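How I Clean and Touch Up a White Ceiling Panel (and the Trim Around It)

If you moved into a place with paneled ceilings like I did, you have probably gone years without looking up. Then one morning you're lying on the floor doing stretches, and there it is: a gray haze, a couple of cobwebs, and that faint greasy smudge from whatever the last people fried. I've now done every ceiling panel in my house, plus the one over the landing at my sister's, and I've got it down to a slow afternoon per room. I usually do mine on a Thursday when I'm home early and the sun is still coming in low, which shows up dirt like nothing else.

This is for smooth, painted or coated panels. If yours are the soft fibery tiles that sit in a grid, stop reading, because water will wreck them. And if you've got an old textured ceiling and don't know what's in it, leave it alone and get it tested before you touch it.

What I use

A step ladder that lets you reach the ceiling with bent elbows
A flat mop head on a pole (the microfiber kind, washed without fabric softener)
2 buckets, one for soapy water and one for rinsing
Plain dish soap
A soft paintbrush, an old one, clean
Cotton swabs
Painter's tape
A drop cloth and some old towels
Safety glasses, please, you're working right under the drips

I used to buy a special ceiling cleaner from the hardware store in Tavcombe. It was fine, but it smelled like a swimming pool and dish soap does the same job on ordinary household grime.

Step 1: Clear out and cover up

Move anything you'd cry over. Push the rest into the middle of the room and throw the drop cloth on top. I take down the curtains too, because the one time I didn't I ended up washing them anyway. Switch off any ceiling light and let it cool. If you have a fitting in the panel, keep the wet mop a good hand's width away from it and do that part later with a barely damp cloth.

Step 2: Dust it dry

Don't skip this! Wet dust turns into gray paste and you'll be chasing streaks until dinner. Run the dry mop head over the whole panel in long passes, always in the same direction, overlapping a little. Shake it outside when it stops picking things up. Corners get the paintbrush.

Step 3: Wash a small patch first

Pick a spot near the edge. Mix a small squirt of soap into a bucket of warm water, wring the mop head until it hardly drips, and wipe a patch about as big as a dinner plate. Wait for it to dry. You're looking for color on the cloth (that's paint coming off, and it means you should only dust) and for a shiny patch where you rubbed too hard. My bathroom panel went shiny on me, and I can still find the exact place.

Step 4: Wash the rest

Work in strips, starting at the side away from the window so that you're always moving toward the light. Wash a strip, rinse the mop in the second bucket, wring it, go over the strip again, move the ladder. Change the water when you can't see the bottom of the bucket. Move the ladder more often than you want to. Leaning is how I pulled something in my shoulder the first year and had to finish the hall in September.

Step 5: The trim

Metal trim is where all the fluff goes, and I save it for after the big flat part so I'm not dripping dirty water on a clean edge and then smearing it back. 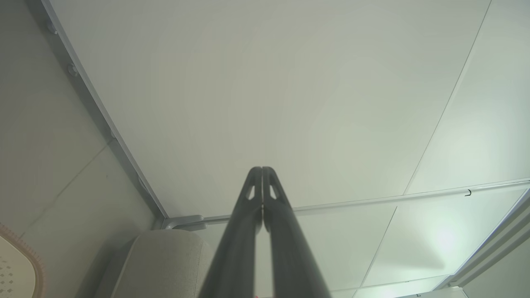
Trim is fiddly mostly on account of its shape, so go slowly and swap the mop for small tools. A light gray metal strip like this one has a lip running along it, and a lip is a shelf as far as dust is concerned, so drag the dry paintbrush along the whole length before you bring any water near it. Then do the little round fasteners with a damp cotton swab, once around each one. Wipe the strip with a wrung-out cloth and dry it right away with a towel, since metal loves a water spot. If the wall next to it is pale too, hold a second towel under your cloth hand to catch the runs.

Step 6: Touch up, if you must

Let everything dry overnight. Look at it in the morning and again in the evening before you decide it needs paint. Half the marks I was sure about on the kitchen ceiling were gone once it dried. For the ones that stay, tape off the metal, pressing the tape down with a fingernail, and dab the paint on thinly with a small foam roller. Feather it outward. Pull the tape while the paint is still a bit soft.

Matching white is the annoying part. White ceilings can lean green or gray or yellow depending on the daylight, so take your sample card home and tape it up there for a full day. I went through 9 cards before I settled on one.

How often?

I dust mine every couple of months and wash once a year, kitchen twice. The whole upstairs takes me one long afternoon now, with a tea break, and the buckets go straight in the garden after.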